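Family life > Children with health needs > School and learning

Keeping a four-year-old in touch with nursery while she's off poorly?

posted by Orklow_mum

Hello all, first time posting so be gentle. My daughter has just turned four and she's been off nursery since May with her chest. She's on oxygen at night and has a nebuliser twice a day, and the consultant wants her kept away from big groups of small snotty children until the spring at least. Fair enough, but she misses it terribly. She sets her teddies out on the stairs and does the register.

Nursery have been lovely and offered to ring us on a video call so she can join in with carpet time. We've tried it four times now and I wouldn't say it's going well! The first time she hid under a cushion. The second time she wanted to tell them all about her wobbly tooth (she hasn't got a wobbly tooth) and got very cross when the teacher moved on to the weather. Twice she's cried when it ended. It's also at 9.20, bang in the middle of her morning nebuliser, so I'm trying to hold a mask on with one hand and the tablet with the other, usually in my dressing gown.

Do I keep going or is it making things worse? And does anyone have ideas for making it feel more like she's part of it? My husband thinks we should leave it till she's older, my mum thinks she'll forget them all if we do. I'd love to hear from someone who's been through it.

Eero Nurmi

We did this with our son for most of a year, when he was the same sort of age, so I've got plenty to say, sorry in advance.

Keep going, but change the time. Carpet time is the worst bit of the day to join from home, it's twenty children all shouting at once and a teacher who can't hear yours. We asked if he could come in for snack instead. He had his toast, they had theirs, and the tablet sat at the end of the table like another child. Hardly anybody said anything important and he loved it. There was one lad called Chiang by surname (there were three with the same first name, so that's what they all shouted) who used to hold up his banana every single day to show him.

Short is good too. We stopped after ten minutes even when it was going nicely. For the crying at the end, we gave him a job that came straight after, always the same one, feeding the fish. He'd say bye so he could get to the fish.

On the nebuliser, could you do it before and let breakfast slide a bit? Ask your nurse first though, ours was quite relaxed about shifting it half an hour but every child is different. And put a cardigan over the dressing gown, you're only visible from the waist up!

The other thing that helped was post. Every Friday the nursery sent home an envelope with whatever they'd been making, and he sent one back. I've still got 34 of his drawings in a box, most of them of a digger called Grato. When he did go back he knew everyone's names and where the glue was kept. He was shy for a morning and then he was off.

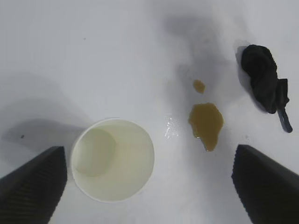
White table top with a paper cup, two brown spills and a crumpled black cloth

Your mum's half right, by the way. They don't forget, but they do go a bit quiet on you if there's no contact at all.

clunari79

Get a stand for the tablet, they're cheap. Mine's 7 now and we did it from hospital, she was on a ward with 20 beds and terrible wifi so half the time it froze on the teacher's nose. She thought that was the best part. I'd let her tell them about the tooth tbh

Tagged: nursery, long-term illness, video calls, under fives

Contact us | House rules | Back to top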